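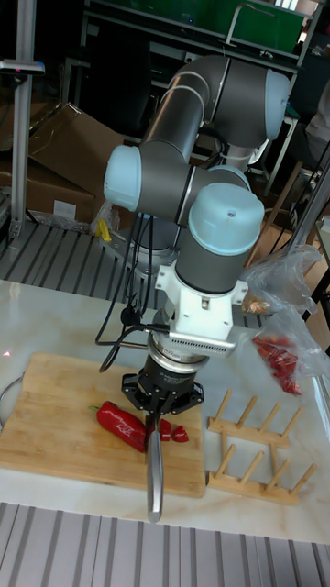
Denard Street Community Garden, Kitchen and Preserving Group

To: preserving list
From: Catrin Dafis
Re: Green tomatoes, and the jar count

Hello all,

Replying to Yanti's message from last night, which I have left in below so people who joined in September can follow along.

> From: Yanti Siregar
>
> Hi everyone,
>
> The frost got the top beds and we pulled every tomato that was still
> on the vine. There are two full crates of green ones in the shed and
> a smaller box that are starting to turn. Aiman would like the crates
> gone before the shed is cleared out for the winter.
>
> Questions for the group:
>
> Can we use the same chutney recipe as last year? I thought it came
> out too sweet, and at least one other person said so too.
>
> Does anyone still have the big pan? It is not on its shelf.
>
> And do we have enough jars? I don't want to order more if they are
> sitting in someone's garage.
>
> Yanti

On the recipe, I agree it was too sweet. I went back to my notes and the sugar was raised when we used the early apples, which were very sour, and it was never brought back down. I would cut the sugar by a quarter and leave the vinegar exactly where it is. Please don't reduce the vinegar to taste, or water it down. If you want it milder, use fewer onions and leave out the mustard seed. I would also chop the tomatoes smaller this time. Last year's had big pieces of skin in it that never softened, and they made it hard to fill the jars without gaps.

Salt the chopped tomatoes the evening before and let them drain overnight in a colander. It cuts the cooking time by a good half hour. Rinse them quickly in the morning and press them dry.

The big pan is at my house. I borrowed it for the plums and should have written it in the book. I will bring it back with the long spoon and the funnel.
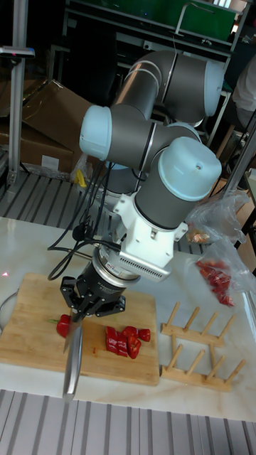 As for jars, we have 16 dozen of the small ones in the hall cupboard, so there is no need to order. Lids are another matter. A lot of the ones in the bag are used, and used lids should go in the recycling. Myroslav, could you pick up new ones when you go to Liem's? The small jars take the same size as last time. Keep the receipt and give it to Kartini.

The box that is starting to turn should not go into the chutney. Lay those out in a single layer on newspaper somewhere cool and dry, with the stems down, and check them every couple of days. Mine are in the back bedroom with the door shut. Anything with a soft spot or a crack gets used that day. They will not taste like August tomatoes, but they are fine cooked.

Somebody asked me at the seed swap whether we could can the green ones whole. We can, as dill pickles, but only the small firm ones with no blush on them. I have a recipe from the Jedine growers' newsletter that I have made two years running. I can type it up if there is interest. It needs fresh dill heads, and ours are finished, so we would have to use dried seed.

Proposed plan: chopping at the hall from 4 p.m., cooking the next morning from 9. I have asked for both slots and am waiting to hear. Bring an apron and your own knife if you have one you like. The ones in the hall drawer are dull, and Aiman says he will sharpen them but has not had time. If you can only come for one session, the chopping is where we need people.

Labels: please write the month and the batch number on every jar. Last year we had a shelf of brown jars that could have been plum or tomato, and I opened three before I found what I wanted.

One last item. Kartini has the totals from the fall sale, and after the hall rental we are $604 ahead. She would like to put part of it toward a second big pan. I am in favor. Reply to the list if you are not.

Catrin

--
You are receiving this because you are subscribed to the preserving list. To change to a daily digest, write to Kartini Ong.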